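**Green**

Tuesday, gone 6 already and Sharon still hadn't found the tape.

She'd had it. Kitchen, then the hall, then the back room where everything was going into boxes, and somewhere between the second and the third she'd put it down to answer the phone. Muthu Pillai, wanting to know was the van 7 or 7:30. Seven, she said. Seven, Muthu, like I wrote. And then no tape.

"Use string," said Miroslava, from the floor.

"On plates?"

"On books. I have books here."

The back room at Parkside had been theirs for three years. Sewing on one side, mending on the other, kettle on the sill where the lease said no kettle. Now it was going to Plandale, all of it, to a unit with the number 313 on the door and a window that looked at a wall. Sharon had seen it once. She had said it was fine. She'd said it so fast that Miroslava stopped folding and looked at her.

Scissors in the blue tin. Pins - where were the pins. Buttons in the jar, lid on, lid off again because she wanted to see if the big horn one was in there. It was. Lid on.

"You're not packing," Miroslava said. "You're visiting."

"I'm packing."

"You opened that jar two times."

Sharon wrapped the jar in a pillowcase and shoved it in with the thread. Wrote BUTTONS on the box. Wrote it badly, BUTONS, the pen going dry halfway. Left it. Who was going to mark her down.

The tops were last. They'd each picked a color back when Ronaldo Araújo was still paying a share and had opinions. His was yellow and he took it with him, wrong size for anything, strapped on the roof of his car like a canoe. Hers was the green. She'd cut maybe every curtain in the neighborhood on that green. Christening gowns too, and a costume for a dog.

"It won't fit," Miroslava said. Not unkindly. "I measured at Plandale. It goes in the door, it doesn't go round the corner."

"Then we tilt it."

"I measured it tilted."

Sharon didn't say anything. Outside a van went past that wasn't Muthu's. She got her phone out and stood with her thumb over the screen, not ringing anybody, her glasses being in a box.

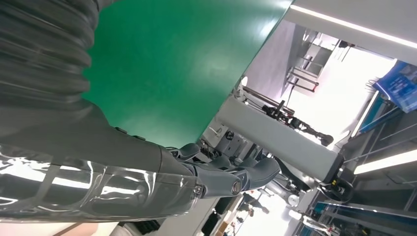
*The green, with the light on it.*

"You can't even see the edge where I burned it," she said.

"Good. That was ugly, that burn."

"It was the iron."

"It was you, with the iron."

A horn. Two short ones, then Muthu shouting up that he was early and could somebody move the bike. Sharon put the phone in her apron pocket and felt somthing round in there already.

The tape.

"Don't tell me," said Miroslava, getting up off the floor, one hand on the box of books.

"I wasn't going to."

She bit the end loose and started on the plates.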